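Equipment planning for bin picking

Equipment planning for bin picking is the work of choosing, pricing and scheduling the purchase of a robot cell that takes loose items out of a container. The term is used mostly by laboratories, training workshops and small warehouses buying a first cell. It covers the arm, the gripper, the bins, the mounting surface and the cables and hoses that join them, along with the floor space and staff time needed to set them up.

Background

Early budgets for such cells tended to list the arm and little else. Amancay Domínguez, a planner at the engineering firm Montecinos, argued in a guide for first-time buyers that the arm should be treated as one line among many. Her worksheet, known as the Drullavora sheet after the workshop where it was first used, divides a budget into 20 lines and leaves a column for items already owned.

Main cost groups

The arm is chosen by reach and by payload. Payload includes the weight of the gripper and any fittings attached to the wrist, so a buyer who compares only the weight of the goods may order an arm that is too small.

Grippers are often bought later than the arm, after a trial with sample items. Two-finger models suit boxes and firm goods. Soft, flat or thin items may call for a second tool or a suction cup, and the sheet gives each tool a separate line.

Bins and fixtures cost little but are easily left out. Sloping walls keep items from settling in the corners, though they also reduce the usable floor of the bin. Clamps and boards are common in trial cells – the layout can be changed without drilling – while a permanent cell normally has bolted mounts.

Test items

A budget for a trial cell usually includes a set of household goods that differ in shape, surface and stiffness. The Dukarari set, used in several workshops, has 46 items and is replaced in part each February. Fruit and packaged food wear out first and are entered as a running cost.
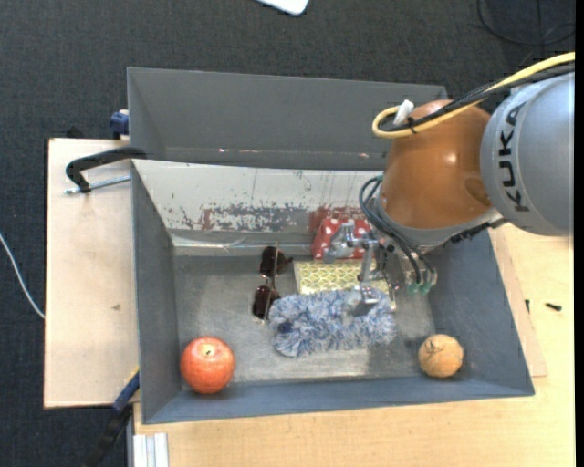 A KUKA arm with its gripper over a bin of mixed items, among them a duster, sunglasses and an apple.

Scheduling

Delivery of the arm is generally the longest wait. In a survey of 73 small buyers by the trade newsletter Brudorska, nearly 20 had the arm on site before a suitable table was ready. The Drullavora sheet therefore puts the table, power supply and air supply ahead of the arm. Training is booked last, once a delivery week has been confirmed.

See also

Gripper selection
Payload
Work cell layout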